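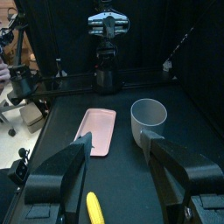 Figure 6. Tray, cup and toy corn cob, seen between the fingers of one gripper.

4.2 Clearing a Table

Household chores remain a hard test for two-armed systems. The Noko task set asks a machine to clear small items from a table, and Cuvton ran 272 trials of it. Each trial was limited to 20 seconds per item — a slow pace by human standards.

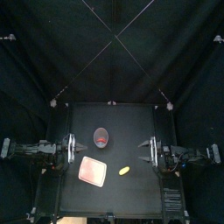
Can machines do this chore without help yet? They can finish it in simple layouts, but a person must still step in when an item slips or rolls.

Operators stepped in during 8 trials, and in six of these the item had turned during the grasp. We did not test stacked or wet dishes, so the results do not extend to a working kitchen.
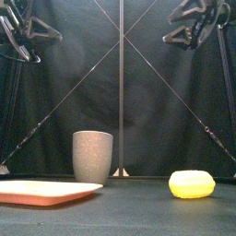

4.3 Shop-Floor Sorting

The Mandagi task applies the same controller to mixed parts in open bins. Scoring follows the rules given in Section 4.2, with no time limit per item.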